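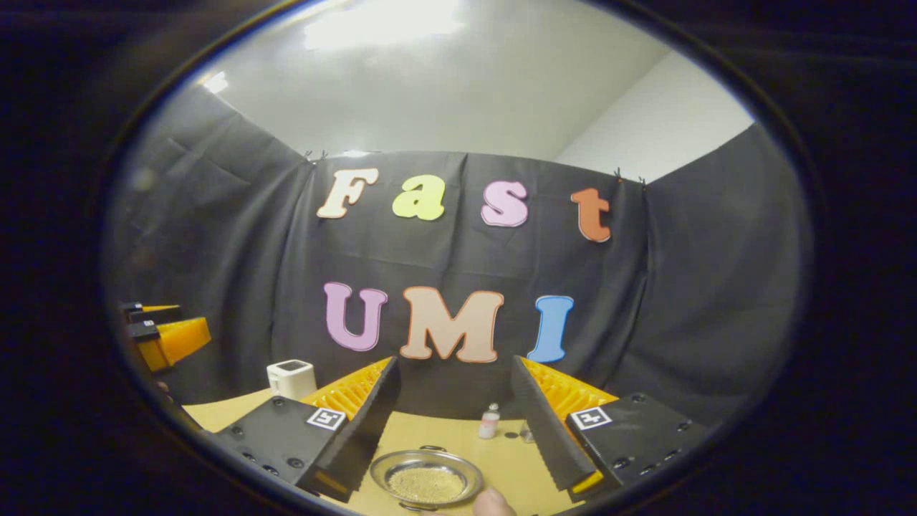 The view from a hand-held gripper over the table, with a marker on each finger housing.

Software teams should spend more on checking their recordings

9 June 2019

Most of the talk about teaching robots by example is about the model. I think the money and the hours should go into the dull tools that sit before it.

At Drallville we record people doing small table tasks with hand-held grippers. A camera on the gripper sees what the fingers see, and the square markers on the finger housings tell the software how wide the grip is. From those two things and a tracked path we train a controller.

By last November we had 2651 recordings. We trained on all of them and the arm was poor at setting down small dishes. We changed the network twice. Then one of us wrote a plain script, now called Premerix, that checks each recording for lost markers, jumps in the path and clocks that drift apart. It threw out 185. The next model, with the old network, was clearly better.

The usual reply is that a large enough model will learn to ignore bad data. It may ignore random noise. A clock that is always late in the same direction is a different matter, and the model will copy it faithfully. Our camera stream was 142 milliseconds behind the grip width in one batch, and the arm closed its fingers early every time.

Kururar, our planner, had been blamed for this for weeks. It was doing what it was asked to do.

I would like a check like this to run while the operator is still at the table, so a bad take can be done again at once. Vahidi, our recording program, still can't do that. It saves the files and says nothing. I would put that work ahead of any new model this year.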